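Zirkside Open Day, May

The Hollgate bus dropped us at the wrong gate, so we saw 2071 parking spaces before we saw any of Zirkside. Coffee was free, and tasted it.

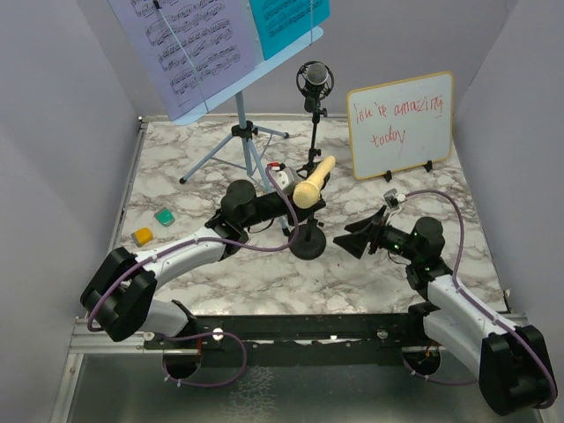
Microphone and stand on the marble-patterned top.

Delwyn Ngata gave the welcome speech in the old canteen, mostly on the subject of drains. The site opened in 2000 and they have been a worry ever since.
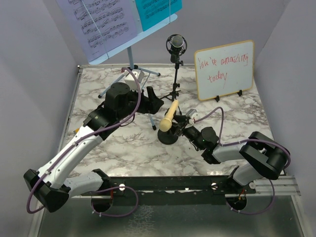
After the drains came lunch, a cheese roll each, and a raffle. I had ticket 3158. They drew 3157.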